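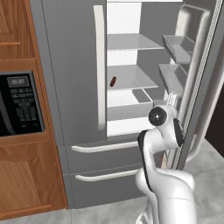 Fridge with the right-hand door open, middle shelf in use.

What was the old Mechanics' Institute in Floddale before it was a hall?

Our local history group is putting up a plaque and can't agree on the wording. One camp says the building began as a wool store for the Faston run and was converted later. The other says it was purpose-built as an institute, reading room and all, and the wool store was next door and burnt down. The plaque foundry charges by the letter, so "possibly" is getting expensive. Does anyone have a source that isn't somebody's uncle?
Posted by brillgate_reader

wetherpost
Purpose-built. The land was two town lots given by the owners of Mabula station, and the subscription list ran to 106 names, several of whom even paid. Check the rate books: the lots go from "vacant" to "hall, brick" with nothing in between. The wool store was on the Brillgate Road side and shows up separately for years. The confusion comes from the centenary booklet, which printed a photo of one over a caption for the other, and has been quoted with great confidence ever since.
The library opened with 192 volumes, mostly sermons. Billiards arrived soon after and the borrowing figures never recovered.

tin_roof_79
my grandfather always said wool store. he also said he'd bowled out half the state side so make of that what you will

kelpie_lane
Agree with wetherpost on the rate books, but look at the back wall before you order anything. The rear 79 feet is a different brick, laid in a different bond, and I've never seen the tender for it. I'd keep "built as" for the front part and leave the back room off the plaque. Cheaper, too.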